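Leave the Shelf Crooked for an Hour

I ran the front end of a small grocery in Plitport for nine years, and for most of that time I made people straighten shelves as they went. If a can was turned the wrong way, you turned it. If a box had slid back, you pulled it up. Everyone did this all day long, including me, and I thought it was what good stores did. I have changed my mind, and I want to argue for the opposite.

My view is that a shelf in a working store should be allowed to look shopped. It should be put right at set times, by a person whose job at that moment is putting it right, and left alone in between.

The trade word for this work is facing. You bring the product to the front edge, label out, and close up the holes. Customers like a faced shelf and so do owners. The Ulach store across the county was known for it. You could walk in at any time of day and the soup looked like it had been glued down. I went there once in February to see how they did it. There was a clerk in every other aisle touching things that did not need to be touched, and a line of people at the only open register.

That was when I began keeping track. Our store had 1,875 items on the floor, not counting produce. I wrote down how often my own clerks stopped in the middle of another job to fix something on a shelf. In one week I got to 111 stops, and those were only the ones I saw. A stop is short. You set down the case you are carrying, you fix the thing, you look at the thing next to it, you fix that too, and then you have to remember what was in the case and where it was going. Twice the case was milk.
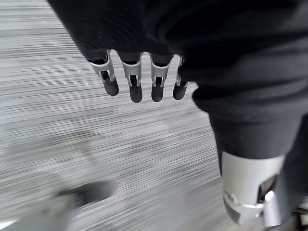 What we did after that was simple. Facing happened before opening, once after lunch, and once in the evening before the after-work crowd. Spills, broken glass and anything on the floor were still handled right away. So was anything cold that had been left on a dry shelf. Everything else waited. I expected complaints and got two, both from the same man, and both about the crackers.

There is a fair case against me. A messy shelf can hide an empty one. When the front row is all over the place, you can miss that there is no second row, and then you run out. I have done it. The answer to that is a real look at stock during the facing rounds, with a list in hand. Constant fussing does not catch it either, and it may make it worse. A clerk who pulls the last three jars up to the edge has made a bare shelf look full.

The other objection is that customers take a tidy shelf as a sign of a clean store. I think they mix the two up less than managers believe. People know what a shelf looks like when other people have been buying from it. What they mind is dust, sticky spots and a price tag that belongs to some other product. I would much rather see a clerk spend ten minutes with a damp rag than ten minutes turning labels.

Snacks are where this gets hard. Soup cans are heavy and stay where you put them. Chip canisters are tall and light, and shoppers handle them while they decide. A kid wants the one behind the one in front. One goes over on its side and its neighbor ends up leaning. The bottles on the shelf over them will be standing up just fine, and it makes the snack shelf look worse than it is.
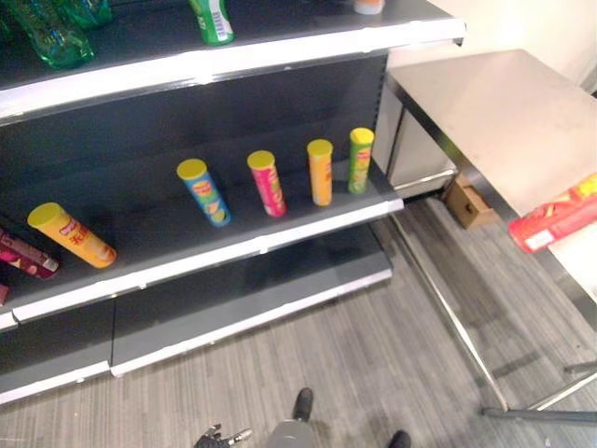 Should a canister lying on its side be picked up right away?

If it can roll off the edge, pick it up when you pass with free hands. Otherwise it can wait for the next round with everything else.

I know that sounds lazy to people who came up the way I did. My first manager, at the old Abubakari market, would follow a customer down the aisle and fix each thing as it was put back. She meant well. People felt watched, and some of them quit picking things up at all, and a person who won't pick up a package usually won't buy it.

So my advice to anyone running a floor is to set your rounds and post them by the time clock. Give each round to one person and don't call that person to the register. Between rounds, let the shelf be a shelf. Store owners can try it for a month and go back if they hate it. We never went back.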